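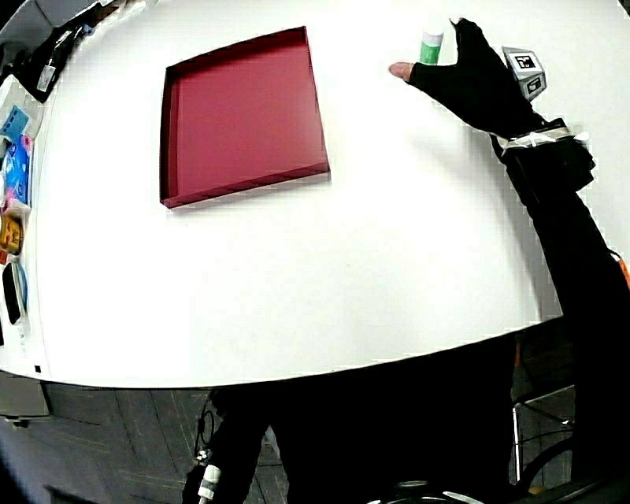 Figura 6. Bandeja roja vacía sobre la mesa blanca.

Preparación del puesto de mezcla antes del primer uso

Gracias por haber elegido el juego de acuarela líquida Femiria. Sabemos que las ganas de empezar a pintar son muchas, pero le pedimos que se tome un ratito para leer esta sección con calma y, si puede ser, con una taza de algo caliente al lado (¡bien lejos de los pigmentos, eso sí!).

Antes de empezar

Elija una mesa firme, de superficie lisa y clara, en la que los colores se vean tal como son. Una ventana orientada al norte es lo ideal, aunque una lámpara de 800 lúmenes hace también un papel muy digno en las tardes de febrero, cuando la luz se nos va tan pronto.

1. Limpie la mesa con un paño apenas humedecido y deje que se seque por completo.

2. Coloque una bandeja de bordes bajos al alcance de la mano con la que no pinta. Cualquier tapa de caja le servirá, siempre que se apoye bien plana.

3. Agite cada frasco con suavidad, boca abajo y boca arriba, hasta que no quede poso en el fondo. Los tonos tierra son un poco más perezosos que los demás y agradecen algo de paciencia.

4. Vierta seis gotas de color en un pocillo y añada el agua poco a poco -- siempre el agua sobre el color.

5. Haga una prueba en un recorte de papel Fragkou de 400 g y espere a que seque. El tono baja bastante al secarse, sobre todo en los azules.

6. Cierre los frascos en cuanto haya servido el color y guárdelos de pie.

Nota: si el agua de su zona es muy dura, quizá note un granulado fino en los lavados amplios. A muchos pintores les encanta ese efecto; si no es su caso, utilice agua destilada.

Precaución: el medio fijador Distivlow mancha los tejidos de forma permanente. Póngase guantes o ropa vieja y manténgalo fuera del alcance de los niños.

Precaución: no devuelva nunca al frasco el color ya diluido -- se estropearía el resto en pocas semanas.

Recambios

Los pocillos sueltos se piden con la referencia 1104 en su tienda habitual o directamente a Gellurham. Indique también el color de la tapa, por favor.

Texto revisado el 08/10/2021.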